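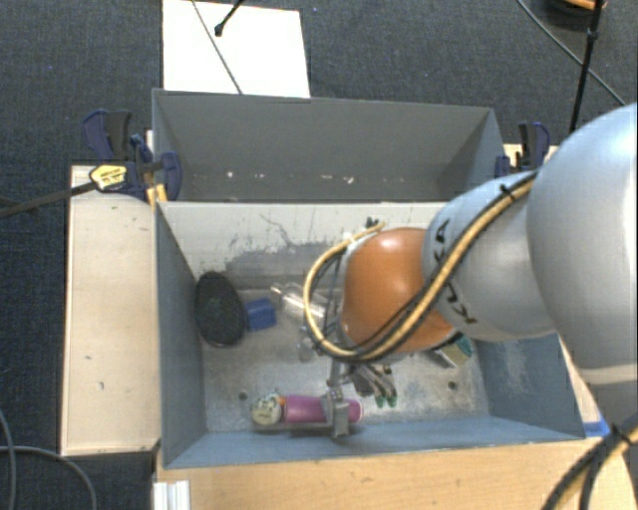

May 14, 2020

Picking up where I left off on the grasp planner. The plan today was to get the new Mevach branch running with the wall-clearance term turned on, and then look at why Zamani keeps proposing grasps that the motion planner throws out half a second later.

First thing, the build. I lost most of an hour to a stale config (my fault, I had the old bin model cached and the planner thought the front wall was a good bit lower). Cleared the cache, reloaded, and the collision checker calmed right down. Note to self: make Mamik print the hash of the bin model at startup!

Then the clearance term. With the weight at 400 the planner gets timid and goes for whatever is out in the open, so anything lying along the front wall gets pushed down the list, the pink bottle included. I dropped the weight in small steps and the wall grasps came back, but some of them want the finger lower than I like. I think the right answer is to make the penalty depend on approach angle. Arash Ghasemi says just sample more candidates and let the checker sort it out. We went from 918 to 3,000 and planning time got ugly, so I put it back. He's still not convinced, we'll argue about it again.

Perception side: the clear bottle is a pain, as always. Depth comes back full of holes and Fluvinau fills them with bin floor, so the segmenter sees a neck and not much else. The black bristly thing in the corner gives me a decent mask but lousy normals, so the suggested grasps point every which way. I'm tempted to smooth normals over a bigger patch for that one and see what it does to the small blue block next to it (probably swallows it, ugh).

Also found that the cable bundle on the wrist isn't in the self-filter at all. Run 663 has a whole fake object hanging over the bin where the hose loops down. Added a fat capsule around it for now.

To do:
angle-dependent clearance, behind a flag
proper hose model for the self-filter
rerun 663 with the capsule and diff the point clouds
ask Arash where he put the script that plots rejected grasps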